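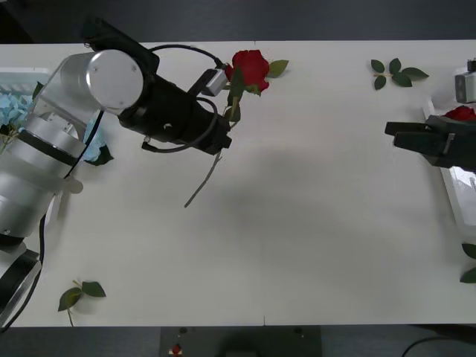
List: Kernonora Houseplants
Date: 2026-02-14
Subject: Re: Watering while away, wicks or drippers?
Message 2105 in the archive

Replying below the quoted text as usual. I have cut the part about the cat.

> We are going away for most of November and the person next door who
> normally waters for us has moved. I have one big peace lily, a couple
> of ferns, a row of small stuff on the kitchen sill and a rubber plant
> that lives in the hall. Last time I left them with wicks in jam jars
> and came back to two of them sitting in mud and one bone dry. I was
> told to buy a Wedix drip kit instead but it isn't cheap and I don't
> want to flood the floor. Has anyone used both? I would sooner get it
> sorted now than leave it until the week before.

I have used both, wicks for years and the Wedix since we moved to the Ikberg flat. They suit different plants and I now use a mixture.

Wicks

Most of the trouble with wicks comes from the cord. Cotton string works for a week or two and then starts to rot and go slimy, and after that it carries very little. Old bootlaces vary a lot. What I use is a braided nylon cord sold for blinds, washed once in warm water with a drop of washing-up liquid and rinsed well. If you skip the wash it may not draw at all.

Push the cord in from the top with a pencil, at least halfway down the pot, and firm the compost round it. Wet the cord and the compost before you start. A dry wick in dry compost can sit there doing nothing for days.

The height of the water matters more than the thickness of the cord. If the surface of the water is higher than the pot, it will siphon, and I would guess that is where your mud came from. Stand the jar so that the full water level is below the top of the compost, with the cord running up out of the jar and over the rim. As the level drops the flow slows down, so a wide container is better than a tall narrow one. I use a washing-up bowl for a whole group of pots.

Cover the water. Kitchen foil with a hole poked in it is enough. It keeps out the flies and you lose less to the air.

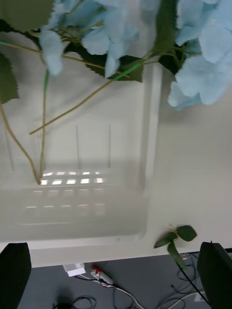
Drippers

The Wedix is a small battery pump with a timer, a length of thin hose and a bag of drippers. You put the pump in a bucket and push the hose onto it. The instructions are poor. The main thing they leave out is that the end of every hose has to be above the water in the bucket, or it carries on running after the pump stops. Put the bucket on the floor and the plants on something higher and you won't have that problem.

The drippers in the box are all the same size. I replaced mine with the adjustable kind from Peixoto (the part number on my packet is 603) and turned them down for the small pots. You have to turn each one while the pump is running and watch what comes out, so do it over the bath. They clog if your water is hard. Soaking them overnight in vinegar clears them.

My settings for a two-week trip in cool weather are one run every third day, 50 seconds each time. Yours will be different if the heating is on. Run it for a full fortnight while you are still at home and look at the compost before you trust it. Use new batteries when you leave, whatever the light on the front says.

What I would do with your plants

Peace lily: dripper, or two wicks if the pot is large.
Ferns: wicks, with the pots close together and out of the sun.
Kitchen sill: move the lot off the sill and onto a tray of damp capillary matting. The far end of the mat hangs in the bowl.
Rubber plant: water it well the night before and leave it. It will manage four weeks in a cool hall in November and is more likely to die from too much.

Turn the heating down if you can do so without risking the pipes, and move everything back from the windows. Take off dead leaves and spent flowers first, or they go mouldy and it spreads. Don't feed anything in the fortnight before you go.

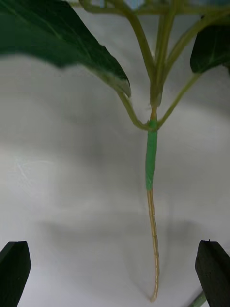

Two that came up in the older thread and are worth repeating:

Can I put plant food in the water bucket while I am away?
Leave it out. The feed builds up at the top of the pot where the wick or dripper comes in, and it turns the bucket green. Start feeding again when the plants are in growth.

How big does the bucket need to be?
Mine holds 6 litres and that does me for a fortnight with some left over. For a month I would use two buckets on separate pumps, so that one blocked hose doesn't take out the lot.

If anyone has tried clay spikes with an upturned bottle for longer than a week, please post how you got on. Mine emptied in two days and I never found out if it was the spikes or the compost being too loose.

I have a spare length of the nylon cord if the original poster would like it. Reply off list with an address.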